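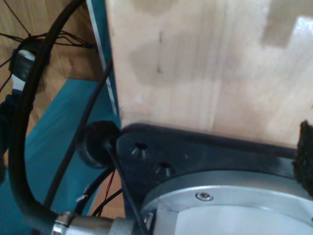

Vinh Phí
Holzwerker, Werkstatt Nadby

Beiträge › Thread › Holz und Oberfläche

Montag, 7. September 2020

Kurzer Thread über graue Flecken auf hellem Holz. Die Frage kommt immer wieder, zuletzt von zwei Leuten aus dem Kurs.

12 Kommentare · 81 Mal geteilt

Helles Holz, feine senkrechte Maserung, quer durch die Mitte ein breiter graubrauner Fleck. Oben rechts eine Stelle, die fast weiß ist. So ein Klotz landet bei vielen in der Brennholzkiste. Muss er nicht.

Zuerst klären, was es für ein Fleck ist. Schmutz und Handschweiß liegen meist obenauf. Bläue oder eine Verfärbung durch Eisen und Gerbsäure geht tiefer. Vom Anschauen allein lässt sich das oft nicht sagen.

6 Kommentare · 17 Mal geteilt

Test: an einer Ecke mit der Ziehklinge ein paar dünne Späne abnehmen. Ist das Holz darunter sauber, reicht Schleifen. Bleibt es grau, weiter mit dem nächsten Punkt.

Schleifen: mit Korn 100 anfangen, immer in Faserrichtung. Wer quer schleift, sieht die Kratzer spätestens beim Ölen. Danach absaugen und mit einem trockenen Tuch abwischen.

Graue Ränder durch Eisen gehen oft mit Oxalsäure weg. Handschuhe, Brille, offenes Fenster. Dünn auf die ganze Fläche auftragen, sonst gibt es helle Inseln. Gründlich mit Wasser nachwaschen und über Nacht trocknen lassen. Den Staub danach nicht einatmen.

Gegen Bläue hilft das kaum. Die sitzt im Holz. Ich lasse sie meistens stehen oder drehe die Seite nach unten.

6 Kommentare

Zum Lagern: Rohes helles Holz nicht feucht auf blankes Eisen stellen. Im Januar habe ich bei uns in Nadby über Nacht eine nasse Zwinge auf einem Eichenbrett liegen lassen. Der Abdruck war schwarz und ging mehr als einen Millimeter tief.

Wurde gefragt, welches Öl ich nehme. Für die Hocker der Reihe Tiden das Hartöl von Imwood, zwei dünne Gänge. Es feuert etwas an, Flecken werden damit dunkler. Also vorher entscheiden, ob man mit ihnen leben kann.

Nachtrag, weil Hayat gefragt hat: Nein, Chlorreiniger aus dem Bad würde ich nicht nehmen. Und auf keinen Fall mit anderen Mitteln mischen.

Zum Hobeln von Hirnholz schreibe ich ein andermal was.

17 Kommentare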